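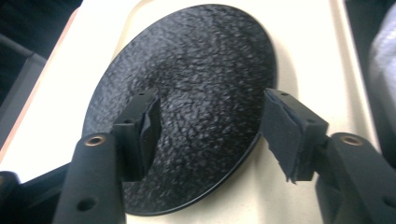 Un disco negro de superficie rugosa, entre los dos dedos de la pinza manual que usa Mindine.

Mindine busca manos. La empresa, que desde junio ocupa una nave en el polígono, paga a vecinos del barrio por repetir tareas domésticas con una pinza de mano provista de cámara. Con esas grabaciones pretende entrenar a Ra, un programa que, según sus responsables, acabará moviendo brazos robóticos en cocinas y comedores. De momento no hay fecha, ni cliente que quiera dar su nombre.

El encargo de esta semana tiene que ver con objetos redondos y bandejas. Cada participante trabaja en turnos de 100 repeticiones, con una pausa entre uno y otro, y la compañía asegura haber reunido ya 300 horas de material. La cifra la da la propia Mindine. Este medio pidió ver el registro y recibió una presentación de diapositivas.

«Una persona aprende a poner una mesa en una tarde. El sistema necesita verlo muchísimas veces, y con variaciones», explica Yi-an Maeng, responsable de la recogida de datos. Preguntada por cuántas veces son muchísimas, contesta que depende de la tarea.
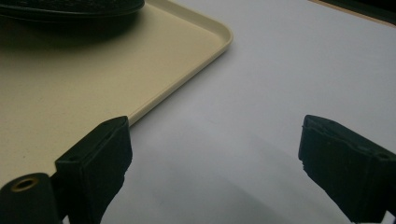
Las variaciones, por lo visto durante la visita, son modestas. Se cambia un poco la posición de la bandeja, se entra con la pinza desde otro ángulo y se vuelve a empezar. El fondo es siempre una mesa blanca. Cuesta imaginar qué hará Ra el día que se encuentre con un mantel de cuadros, y Maeng admite que esa parte está «en la hoja de ruta».

Más tajante es Han-gyeol Choo, ingeniero que trabajó en Utance en un proyecto parecido y hoy asesora a compradores de maquinaria. A su juicio, muchas demostraciones de este tipo funcionan en la sala donde se grabaron los ejemplos y fallan en la de al lado. «Pida usted que le enseñen los intentos malos. Yo los pedía siempre y casi nunca llegaban», dice.

Mindine sostiene que en su última prueba interna el programa completó 194 intentos. No precisa sobre qué total, ni si alguien ajeno a la empresa estaba presente. Tampoco aclara qué se considera un intento completado, un detalle que en este sector suele dar mucho de sí.

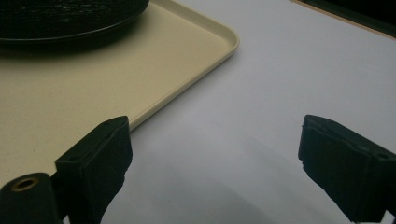 La pinza, abierta sobre la mesa de trabajo, junto a una esquina de la bandeja.

Quienes graban tienen preocupaciones más inmediatas. Ju-won Gil, que va por las mañanas, se queja de la muñeca y de que se rechacen grabaciones sin explicar el motivo. Las rechazadas no se pagan. La empresa responde que revisará el criterio y que ningún turno supera las cinco horas.

El sábado habrá una jornada de puertas abiertas en la nave. Se podrá probar la pinza. Ver a Ra en funcionamiento, según el programa repartido, queda «sujeto a disponibilidad».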